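In praise of the half-folded table

By Danang Liem

My aunt in Tosgate folded everything. Tea towels, vests, carrier bags, the paper from inside shoeboxes. I grew up believing that a shirt wasn't clean until it had corners, and I carried that belief through several flats and one long marriage before I began, rather late in life, to have my doubts about it.

Folded cloth on the wood, and a clear plastic bin for the shiny stuff:
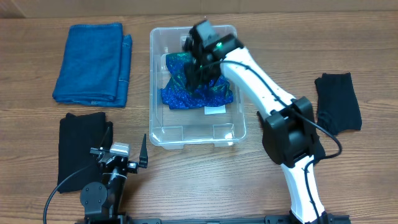
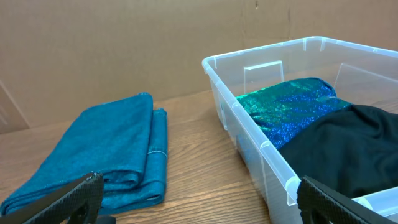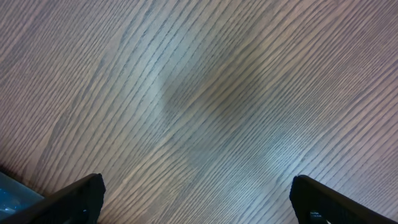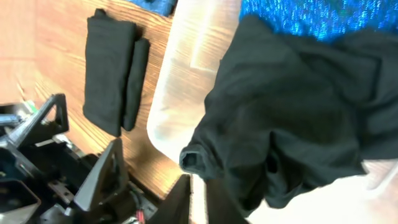

Some things want folding and some things don't

I'd like to make a small case for sorting clothes by temperament. A towel is a good-natured thing. It wants to be a rectangle, it has seams that tell you where to go, and once it has been folded it will sit there quite happily until somebody needs it. The same goes for plain black knits, which I own far too many of and which stack beautifully, even when the top edge goes a bit soft and lumpy.

Sequins are another matter altogether. Anyone who has tried to fold a sequined top knows the feeling - you get one side over, you reach for the other, and the first has already slithered back to where it started. The sequins catch on each other, and then they catch on your cuff. I spent most of one Thursday evening last winter fighting a glittery thing my wife had bought for the Julelent party, and at the end of it I had a shape like a dropped pudding and a very bad temper. She put it in a box with her scarves and it has been perfectly fine ever since.

So my view is that the shallow plastic bin is the right home for anything that shimmers, and that there is no shame in letting it lie bunched up in there. You can see that blue-green shine through the side from across the room, so you'll always know where it is. I would even allow a black T-shirt to go in beside it without being folded, though I can hear my aunt drawing breath as I type.

What I won't give up is the table

My old friend Ettore Marchetti does all his folding on the bed, and we have argued about it for years. He says a bed is bigger. I say a bed is soft, and that soft things folded on a soft thing come out crooked, and that in any case you end up sleeping beside a heap of pillowcases because you got tired and stopped. A wooden table pushes back at you. You can press a crease with the flat of your hand, and there is room to put the towel on one side and the dark things on another, with a strip of bare wood between them so that they don't wander into each other.

There is also the plain pleasure of the wood itself. Ours came with us from Warberg, and I must have wiped it down thousands of times, but I still stop to look at the grain when the last pile has gone upstairs and the light is coming in low across it. It takes me 30 minutes to get through a full basket, and I would guess that five of those are spent staring at the table. I don't count them as wasted, and I shan't be trying to get any quicker.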